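4.3 Fallos en la tarea del horno

De las 103 ejecuciones en el banco de Feststead, 47 acabaron en parada de seguridad. Casi todas por exceso de fuerza al meter o sacar el pan, y dos por contacto con la puerta abierta – las más serias. Mosquera y Rebane revisaron los registros a mano.

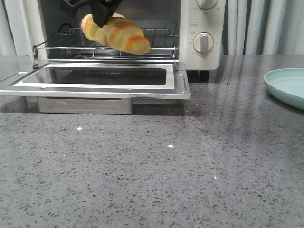
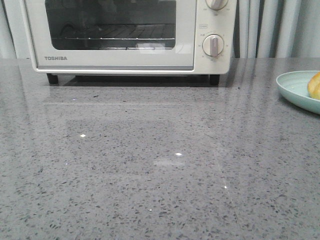
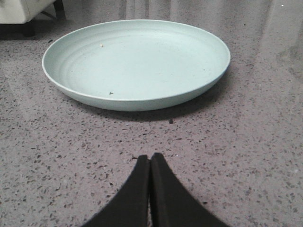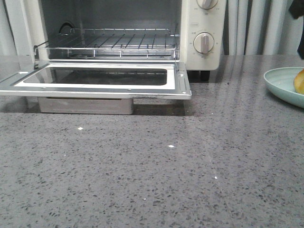 Figura 2. Tarea del horno: vistas de cámara fija (primera, segunda y cuarta) y de muñeca (tercera).

El umbral de par venía heredado de Limeck, demasiado alto para la muñeca. Además el registro perdía casi 2 s tras cada parada, asi que la causa no siempre se puede reconstruir. Umbral rebajado en abril; falta repetir la serie completa con el controlador nuevo.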